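Equipment Review: Drastby Roadside Warning Light Kit
Reviewed for municipal and county patrol fleets

The Drastby kit is a set of portable warning lights intended for officers who must protect a crash site before a highway crew arrives. It contains six battery-powered discs, a charging case and a folding reflective triangle. The department's traffic unit carried the kit in three patrol vehicles from June until the end of the summer, alongside the chemical flares already in service. Findings are set out below for agencies considering a similar purchase.

Deployment

Officers were asked to record the time needed to open the case, place all six discs in a taper and return to the vehicle. On a level shoulder with little traffic, the task took almost 3 minutes. Flares took longer in the hands of newer officers, who tended to pause over the striker cap, and slightly less time for those with long service. The discs switch on when lifted from the case, and this feature was well received. The flash pattern is changed with a single recessed button that is difficult to find while wearing winter gloves.

Visibility

After dark the amber discs performed well on straight roads. Officers standing at the far end of the taper reported that the lights were clear and that the flashing was properly synchronized. On curves and over the crest of a hill the discs sit too low to give adequate warning, and a flare or a parked vehicle with its emergency lights on remains the better choice. In direct afternoon sun the discs were hard to make out. The manual recommends adding the reflective triangle in daylight, and the unit agrees with that advice.

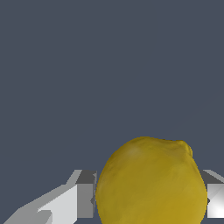 Berwyn Morris wrote in response to the draft of this review that the daylight problem deserved more weight than it had been given. Most of his crash calls come in the late afternoon, he noted, and on those calls he had gone back to flares after the second week. He had no complaint about the discs at night and asked that they stay in his vehicle for that purpose.

His comment is consistent with the activity logs. Flare use fell sharply on the overnight shift and hardly changed on the day shift.

Durability and charging

Of the discs issued, one stopped working after being run over by a delivery truck, although its housing did not break apart. Another developed a loose charging contact and was replaced by the supplier, Fenadero, within 7 days. The case draws power from the vehicle outlet and must be latched fully for charging to begin. Its indicator is small and faces the hinge - a poor location for a case stored in a trunk. On two occasions a kit was found uncharged at the start of a shift for this reason.

Training

A 15-minute briefing at roll call proved sufficient. Prys Meredith, who conducted the briefings, recommends that officers practice the taper once in a parking lot before using it in live traffic.

Assessment

The kit is suitable as an addition to flares in vehicles assigned to evening and overnight duty. It is also the safer option where fuel has been spilled or dry grass borders the road. It is not recommended as a full replacement for flares on day shifts. Agencies placing an order should request the larger reflective triangle, sold separately, and should assign responsibility for checking the charge at each shift change.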